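Reading a Workroom: Notes for Session 3

Welcome back, everyone. Last time we spent most of our hour on kitchens, and I promised we would move on to the kind of room that a good many of you will end up planning, moving into or trying to improve: the plain, hard-working room with tables, office chairs and too many boxes. I have a real fondness for these rooms, so please forgive me if I go on a little.

The habit I would like you to pick up this week is looking up. When we walk into a room we look at the tables first, then the people, then whatever is on the floor waiting to trip us. The ceiling comes last, if it comes at all. Yet the ceiling is where most of the comfort of a workroom gets decided. It holds the light, very often it holds the cooling, and it tells you a great deal about what the building was before somebody put desks in it.

Start with the structure. A flat, smooth ceiling usually has a good deal hidden above it, and you will need drawings (or a patient person with a ladder) to find out what. A ribbed ceiling with its beams left in view is much more open about itself. You can see how the beams run, and you can plan your table rows with them or across them. I like to sketch the beams before anything else, in pencil, and only then add the furniture - you would be surprised how often a row of tables wants to move over by a foot once the beams are on the paper. 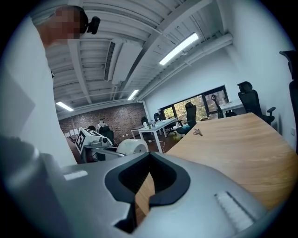 Department of Interior Planning, Rooms and Furnishings Group

Painting the ribbed panels and the beam white, as was done in this room, is a choice I nearly always like. It keeps the ceiling calm and it sends the light back down to the tables. The rectangular fluorescent fixtures are lit, and the dark red-brown brick at the far end gives the eye somewhere to rest after all that white. Brick that dark does soak up light, though, so when you work with a wall like it, think carefully about the seats closest to it. Sit there yourself for a while with a book before you decide anything.

Cooling deserves a longer talk than we have time for. With a ceiling-mounted air conditioning unit like the one near the middle there, your first question is who sits beneath it. In the Coughlan workroom, which some of you visited with me in August, we had 943 square feet and one very popular corner, and the whole trouble came down to a draft. We turned two tables and the complaints stopped. The full budget for that job was $4,000, and turning the tables used none of it, which still makes me happy.

A word on storage, too. Boxes drift toward walls. They start out stacked for a day or so, and before long they are furniture. On your plans I want every stack drawn in and labeled, even the ones the owner swears are leaving soon. Draw chairs pulled out as well as pushed in, please. A high-backed office chair takes up far more room with a person in it, and it can block a line of sight that you were counting on.

For next time, choose a room you use often and bring me the following:

A ceiling sketch, with beams, pipes, lights and vents.
A floor sketch at the same scale, with chairs pulled out.
Two or three sentences on the seat you would pick for a full day, and the one you would avoid.

Pencil is fine, and so are crossings-out. If you get stuck on scale, read the Denaneck chapter again before you write to me - the part on measuring with your own stride is especially good. Sketches go in the tray outside my door.

Malte Buschmann
26/01/2021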